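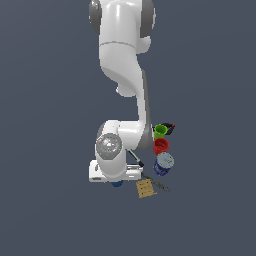 Fig. 1. Overhead view, arm above the blue object, cups and can to the right.

Category: Course Notes > Robot Manipulation > Faults and Safety
By Nusrat Talpur | February

Okay, on to the false grip problem, which I promised I'd get to before the lab. The setup is our usual tabletop simulation, the one we all call Cudwood, and the job sounds easy: close on the blue object, lift, move it clear of the other stuff. I ran it 1,850 times over the break (my laptop has not forgiven me) and 62 of those runs were logged as successes when the fingers had closed on nothing at all!

That bothers me far more than a dropped object. A drop gets logged as a drop and you go fix it. With a false grip the arm sails off to the next step, perfectly happy, and the thing it was supposed to pick up is still sitting in everybody's way. 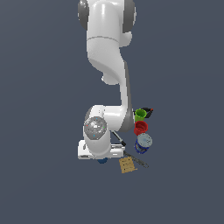 So I went digging in the log for run 1,177, the first bad one I opened. The close command goes out, the fingers stop moving, and the script sets its "held" flag. Look at what that flag checks. It only asks whether the fingers have stopped. Well, fingers stop when they squeeze an object, and they also stop when they hit the end of their travel. Same flag either way. I wrote that line myself, late on a Friday, so please be kind.

Osaze Akpan spotted the second half of it. We were reading finger width one step too early, before it had settled, so even the backup check was comparing against an old number.

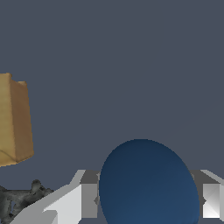

Can't we just squeeze harder to be sure?
More force won't help, as the flag would still come on with empty fingers, and on a real arm you'd be adding a crush hazard on top of the bug you started with.

What we do now is wait 6 control steps after the fingers stop, then read the width fresh. If it's at or near fully closed, treat the grip as failed. If it's wider than that, do a tiny lift and read it again. Only then does "held" get set. And if either check fails, the arm stays put and reports a fault. No automatic retry! A retry with crowded neighbors is how you end up shoving a can into a cup. 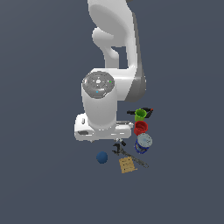

Zamfira Nistor asked me whether a width check can be fooled, and sure it can. Close on the wrong object and you'll get a perfectly healthy nonzero width. For that you need to compare against the width you expected, with a tolerance, and picking that tolerance is your homework. Too tight and you throw away good grips, too loose and the handle of some tool passes for your target.

For the lab, bring your own copy of the grip check and one log where it fails. Write down which signal you trusted and what else could have produced it. Half a page is plenty.

This site uses cookies to remember your settings. Accept | Manage preferences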